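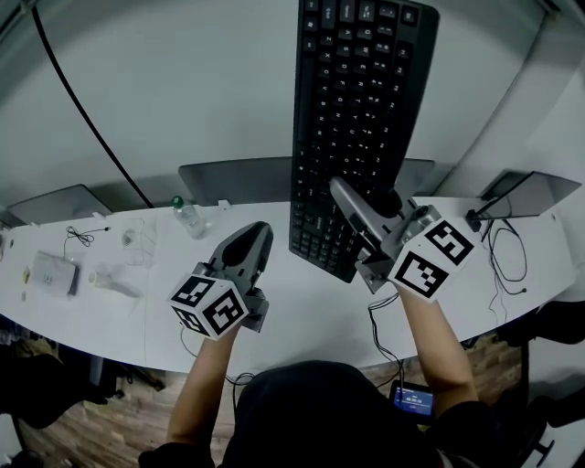 3.2 Shared desks and the placement of equipment

The second part of the study concerns curved desks used by more than one person in the course of a day. Desks of this type were supplied to the Trosness site by Mukiswood and replaced straight benches of the same total length. The supplier's planning notes assume one monitor and one keyboard per seat, with the seats spaced evenly along the arc. Our interest was in how far the arrangement left at the end of a session departed from that plan, and which items accounted for the departure.

Items were sorted into three classes. Fixed items are those with a stand or a mains lead that discourages moving them, chiefly monitors. Movable items are those which belong to the desk but are shifted in ordinary use, such as keyboards and mice. Loose items are those brought to the desk or left on it, including drinks bottles, earphones and spare cables. The classes follow Grecu, with the difference that Grecu counts any item with a lead as fixed. We found that rule unhelpful for keyboards, which were lifted, turned and pushed back freely whether or not a lead was attached.

Figure 4. Curved white desk with four monitors along the back, a black keyboard, and loose items on the left portion: a plastic bottle with a green cap lying on its side, black earphones and a thin white cable.

The desk in Figure 4 contains all three classes. The monitors follow the rear edge of the arc, while the bottle, earphones and cable lie to the left. The keyboard is to the right of these, with a hand-held gripper touching its keys. A bottle on its side was coded separately from an upright one, as it takes up more of the surface and may roll on a smooth top. Tangled earphones were coded as a single item regardless of the area they covered. A loose cable was coded by its visible length on the desk only.

Across all sessions 2,753 item placements were recorded, of which 1,789 were of loose items. Monitors contributed little to the total. Where a monitor had been moved at all, it had usually been turned on its stand, and the stand itself remained within a hand's width of its planned position. Keyboards moved further and more often. The commonest change was a quarter turn, which clears the front of the desk for writing but places the long side of the keyboard across the depth of the surface, where it divides one seat from the next.

Loose items gathered at two places: in front of the monitors, and towards the ends of the arc. The first is explained by reach, a seated person being able to put a bottle down there without leaning. The second is less easily explained. Safta Jitaru, who carried out the coding, suggested that the ends serve as a store for things which the next user does not wish to throw away, and the Sunday records, when few people were present, are consistent with this. Items at the ends on that day were largely the same ones that had been there at the close of the previous session.

A clearing rule was then tried for 40 sessions. Users were asked to return the keyboard to the front edge, parallel with it, and to place loose items in a Zaten tray fixed beneath the desk top. The keyboard part of the rule was followed in all but 9 sessions. Compliance for loose items was poorer, and cables in particular were left on the surface, possibly because they were taken to belong to the monitors. Labelling cables at both ends was introduced in September and is treated in Section 3.4.

Two limits should be noted. Coding was done from still pictures, so that the order in which items arrived at the desk is unknown. The curved top also makes distances along the rear edge longer than those along the front, and the positions given in Table 2 have been corrected to the centre line of the arc.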